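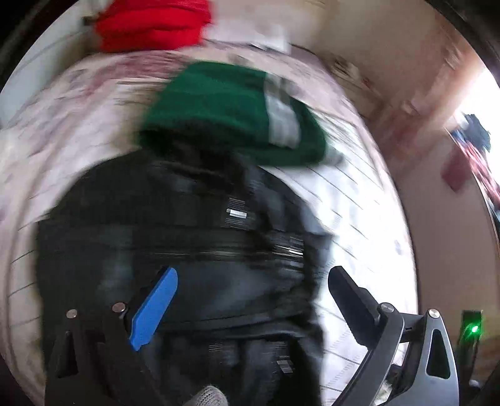
Floral bedspread, black bag, something red at the far end.

Romana Štěpánek
@romanastepanek · November

The council has published the terms for the Flumness underpass mural, and I've read all of them so you can decide whether you want to. Thread.

18 replies · 41 reposts · 97 likes

The wall is the long one on the station side, the one with the old Tkachenko paint shop lettering still showing through. The council wants a single design across the whole length. Artists send in a sketch and a short statement. Six go on a shortlist and one gets painted.

2 replies · 5 reposts · 33 likes

Last time there was an open call here it drew 306 entries. That was for the library shutters, a much smaller job. I'd expect more for this.

1 reply · 3 reposts · 28 likes

The fee is 1,000 for everything. Design, paint, travel and however many days you spend on the wall. The scaffold is paid for separately, and so is the anti-graffiti coat at the end. I asked whether primer counts as paint. It does.

14 replies · 37 reposts · 112 likes

For anyone who hasn't painted outdoors: that wall is damp at the bottom and flaking at the top. Ákos Vörös did the short wall opposite, and he spent the first week scraping. He was paid by the day, under the old arrangement.

3 replies · 6 reposts · 45 likes

Now clause 6. By sending in a sketch you give the council the right to use it in "promotional and place-making materials". That covers all entries. If you don't make the shortlist they can still print your sketch on a tote bag or a tourist leaflet, and you get nothing for it.

22 replies · 68 reposts · 154 likes

I rang and asked if this was a mistake. The person I spoke to was polite and said it was standard wording. I asked where it was standard and she said she would find out. I haven't heard back yet.

4 replies · 9 reposts · 71 likes

Sanne Visser pointed out something I'd missed. There is nothing in the terms about how long the mural stays up. The shutters were painted over after two winters and the artist found out from a neighbour. It would take one sentence to say "we will tell you first".

5 replies · 17 reposts · 80 likes

The subject is "movement and welcome". I have no strong feelings about it. It's a railway underpass, so I suppose we'll see a lot of birds.

9 replies · 4 reposts · 103 likes

Somebody asked who is judging. Two people from the council, one from the rail company, and Attila Lakatos from the Arnuretti gallery. He is the only one of them who works with artists. I have shown at Arnuretti, so take that into account when I say I'm glad he's there.

2 replies · 2 reposts · 30 likes

It can be done better. Clallelia, the studio block by the canal, ran a call for its courtyard wall in spring. Everyone on the shortlist was paid for their sketch, and the rights to the rest stayed with the people who drew them. The terms fitted on one page. Hina Mohmand wrote them and says anyone can copy them.

6 replies · 44 reposts · 121 likes

I'm not telling people to stay away. It's a good wall and thousands walk past it, and if you are starting out you may well want it. I'd just send a low-resolution sketch with your name across it, and put in your statement that you don't agree to clause 6.

8 replies · 31 reposts · 99 likes

A few of us are writing to the council to ask for three changes: pay the shortlist, limit the rights to the winning design, and give notice before painting over. Message me if you want your name on the letter. You don't have to be entering.

12 replies · 39 reposts · 88 likes

Adding this for those asking: yes, groups can enter, but the fee is the same and goes to one named person. Sort out the split between you before you apply.

1 reply · 7 reposts · 26 likes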